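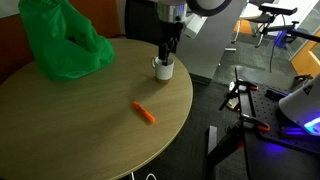 2 min read

Section 6. Daily use and clearing of the Guton round table

These steps apply to the round tables in the open lounge area and the meeting corners. They cover the table surface only. For the bench upholstery and the carpet, see the Kröger cleaning sheet kept with the building papers.

Before you start

You will need one soft cloth, a bowl of lukewarm water, a little dish soap and a dry towel. Do not use scouring pads, glass cleaner or anything containing bleach.

Clearing the table

1. Take mugs and cups off first. Carry them by the handle or the side and empty them at the sink.

2. Pick up pens, highlighters and markers. Check that each cap is pushed on until it clicks, then return them to the supply drawer. A marker left uncapped on bare wood grain can leave a stain that needs sanding.

3. Look inside plastic bags before throwing them out. Lunches, chargers and keys have all gone into the trash this way. Fold empty bags and put them with the others under the sink.

4. Push the chairs back so that you can walk all the way around.

Note: Round tops have no corner to push things into, and small items roll. Lay pens flat and well in from the rim.
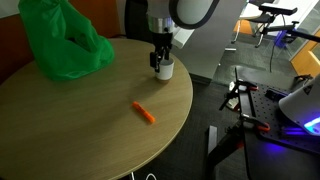
Wiping the surface

5. Wring the cloth out until it no longer drips. Wipe along the grain, starting at the far rim and working toward yourself.

6. Dry with the towel right away, including the underside of the rim.

Caution: Do not leave standing water on the table, even for a few minutes. The finish is an oil-based coat (Oro, satin) and will turn cloudy where water sits. Hot mugs need a coaster.

Marks and stains

Cup rings – rub gently with a dry cloth first. If the ring is still there the next day, apply a thin coat of Oro oil and leave it overnight.

Highlighter ink – dab with soapy water, then plain water. Do not rub in circles, as this spreads the color into the grain.

Sticky spots from tape or labels – warm with a damp cloth and lift with a fingernail or a plastic scraper.

Yearly care

The tops are re-oiled every December. Allow 200 ml of oil for each table and keep it out of use for 2 days. Report loose bases or raised grain to Wiebke Albers, giving the table number from the sticker under the top. Spare coasters and cloths are ordered through Dae-han Baek.

Last revised June 21, 2024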